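Wrote up some notes on the arm we put in the prep kitchen at Avari, after a few people asked how it's going. Thread.

We do breakfast boxes for offices and one hospital wing. 352 boxes on a normal weekday, over 400 on Fridays. Every box has an egg in it. Before October all of the egg handling was done by hand, starting at 4 a.m.

The arm is called Ondia, because that's what the sticker on the crate said. It has one station at the end of the prep line. It moves eggs between bowls and trays. That is the whole job.

Waraponn Paisan ran the egg station for years. I've fixed this in the roster and I'll fix it here too before she sees it: Waraporn, with an R.

She now runs the arm and does quality checks on the finished boxes. Same pay grade at first, one grade up since the new year. She asked for the grade in writing before she agreed to train on it. I'd tell anyone to do the same.
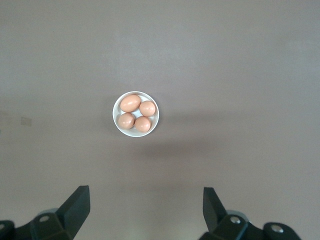

The grip setting took the longest. Too firm and you crack shells, too light and they slip when the arm turns. Nattawut Nilsuwan wrote every change on a clipboard next to the station and we still use that clipboard more than the screen.

Brown eggs and white eggs run on the same setting. Size matters a lot more. When the supplier switches from large to medium, somebody has to change the program, and if the delivery note is wrong we find out the messy way.

Hours: the first shift used to be six people. It's five now. Fongchan Inthanon moved to the 7 a.m. start, which she had been asking for. No one was let go. I can't promise that for every kitchen, and I told the crew I couldn't promise it for ours past this year either.

Things people like: fewer sore wrists, less bending over the trays.

Things people don't like: the noise, and the fact that you can't talk across the line the way you used to. Theerawat Chaimongkol says the mornings are quieter in the wrong way. I think he has a point and I don't have a fix for it.

Stops are still a problem. We had 36 in January. Most were short, but a person has to walk over, clear it and restart. That time doesn't show up in the vendor's numbers. It shows up in ours.

Next thing is a second shift trial with 2 people trained as backup for Waraporn. Right now if she's out sick we go back to doing it by hand, and the late boxes land on the drivers.

Will post again when the trial is done. Questions are fine, I'm slow to answer before noon.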